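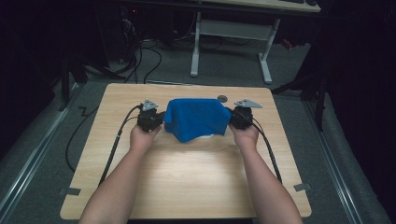

Most cleaning cloths wear out from bad washing long before they wear out from use. A cloth that has picked up fabric softener stops absorbing and starts pushing water around, and one that has been washed with towels comes out full of lint. The simplest way to keep them sorted is by color. A blue cloth like this one is for dusting and glass in our house, and it never goes near the stove or the toilet. Pick whatever colors you like, but write them down and tape the list inside the cupboard door.

Washing

Shake cloths outdoors first. Wash them on warm with half the detergent you would use for clothes. No softener, no dryer sheets, no bleach on anything microfiber. Cotton can take a hot wash and a little bleach now and then, though it will fade.

Kitchen cloths go in the wash every night. Dusting cloths can wait until you have enough for a small load. If you don't run the machine that often, hang used cloths over the side of the basket. A damp cloth at the bottom of a pile will smell by morning and the smell is hard to get out.

If it already smells, soak it for 30 minutes in hot water with 2 tablespoons of washing soda, rinse well, then wash as usual. Don't do this with wool or silk.

Greasy cloths

Rub dish soap into the spot while the cloth is dry, leave it for a while, and rinse with the hottest water the fabric will take. Cloths used with linseed oil or oil-based stain are a different matter. They can heat up and catch fire in a heap. Lay them flat outdoors, one layer deep, away from anything that burns, until they are stiff, then ask your local waste site how they want them. Do not wash them.

Drying

Line drying is fine for everything. Microfiber can go in the dryer on low, but not with cotton towels. Cotton dries stiff on the line and softens again as soon as it's wet.

Folding and storing

Fold in half, then in half again, and stand the cloths on edge in a shallow drawer. Flat stacks get pulled apart every time someone wants the one at the bottom. Our drawer is an old Stomulell cutlery drawer with the divider taken out. Shoe boxes work too.

When to retire a cloth

Hold it up to a window. If you can see daylight through the middle, it goes to the rag bin for paint, bike chains and muddy boots. Microfiber that drags or leaves streaks after a proper wash has had it as well. Cut the hems off old cotton before using it for polishing, as the stitching can scratch.

More tips from the Clurdale house pages: Descaling a kettle, Oiling a cutting board, Getting wax out of carpet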